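Ticket 143 — Curtain enclosure, bench 6, Nakbridge workshop
Status: open
Product: Valtitz tabletop surround, black

Problem as reported: the back curtain sags in the middle after a few hours and the fabric drifts onto the rear of the tabletop. Small items set down near the back get nudged. The side curtains hang fine.

Tried so far: retied the top edge, shook out the folds, swapped the left and right side panels. No change. Merrick sent a replacement back panel in June and it did the same thing. The crossed cords were pulled tighter in the morning and were slack again by 4 p.m.

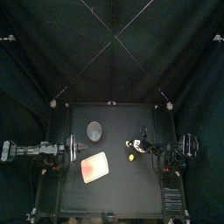
Is the replacement panel the same weight as the original?
The replacement is heavier, around 800 grams, and the cord supplied with the kit was meant for the lighter one.

Next step: order the Istine cord, which doesn't stretch as much, and refit both diagonals. Tie off at the top corners first, then take up the slack evenly — pulling one side all the way before the other twists the seam. Leave 100 mm between the hem and anything on the table. Check again after a full day and add a note to this ticket.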